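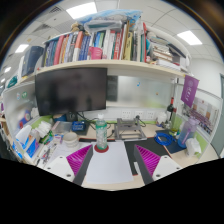 Shared workstation with water bottle, coaster, mouse pad and overhead bookshelf.

How to Clear and Reset a Shared Desk

Staff who use the shared desks on the Drallstead site are asked to leave each one ready for the next person. The steps below take a few minutes at the end of a shift. They apply to all desks with a fixed monitor and an overhead shelf, including those along the glass partitions.

What you will need

One dry microfiber cloth
One damp cloth, well wrung out
A 500 ml spray bottle of the general surface cleaner kept in the supply cupboard
A tray or box for loose items

Step 1. Remove drinks first

Take all bottles, cups and glasses off the desk before you move anything else. Check that caps are closed. Lift a bottle by its lower half and keep your other hand free for the coaster, which may stick to the base. Carry drinks to the side counter, not to a neighboring desk.

Bottles that are to be kept should be labeled with the owner's initials. Unlabeled bottles left overnight are emptied and recycled at 7:30 in the morning.

Step 2. Collect papers

Gather loose sheets and place them in the tray. Do not read or sort papers that are not yours. Anything marked confidential goes into the locked drawer at the front desk. Blank sheets may be returned to the printer if they are clean and flat.

Step 3. Switch off and wipe the monitor

Turn the monitor off at its own button and wait for the screen to go dark. Dust and fingerprints are easier to see on a dark screen. Use the dry cloth only, working from top to bottom with light pressure. Do not spray cleaner on the screen or on the back of the housing.

Cables at the base of the stand should lie behind the monitor. If they have moved forward, guide them back by hand. Do not unplug them from the wall sockets or the desk panel. A loose or damaged cable should be reported to Facilities on extension 86.

Step 4. Clean the work surface

Lift the mouse pad and wipe beneath it. Spray the cleaner onto the damp cloth and never directly onto the desk. Start at the back, under the sockets, and work toward the front edge. Keep the cloth well away from the sockets themselves. Dry the surface before replacing anything on it.

Round marks left by bottles usually come off with a second pass. Older marks may need the paste kept with the Somero supplies in the kitchen.

Step 5. Straighten the overhead shelf 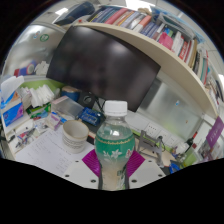

By the Facilities Office, Drallstead
Reviewed in February

The shelves above the desks hold reference books for general use. They are often full from end to end, and a book pulled out quickly can bring its neighbors with it. Press back the books on either side before removing the one you want. Return it upright with the spine facing out.

At the end of the shift, check three things:

No book extends past the front edge of the shelf.
Thin volumes at the ends are standing straight.
Boxes and other items placed in front of the books are stable.

Each shelf is rated for up to 21 kg. Please do not add binders or equipment without asking. Books from the Derus collection carry a loan slip inside the front cover and must go back to the library on the ground floor.

Step 6. Put back the standard items

A reset desk holds the monitor, the mouse pad to the right and one coaster. Personal items go home or into a locker. Magnets may stay on the glass, but notes fixed with them should be removed once they are out of date.

Water bottles during working hours

Drinks are permitted at the shared desks under the following conditions. Bottles must have a screw cap or other closing lid. They must stand on a coaster when not in use. Open cups are limited to 300 ml and may not be placed beneath a shelf while books are being taken down.

If a spill occurs, move away from the sockets and call extension 86 before touching any powered equipment. Paper towels are kept by each exit.

Desks in the Ó Flaithearta wing follow the same procedure, except that papers are handed to the wing office at the end of the shift.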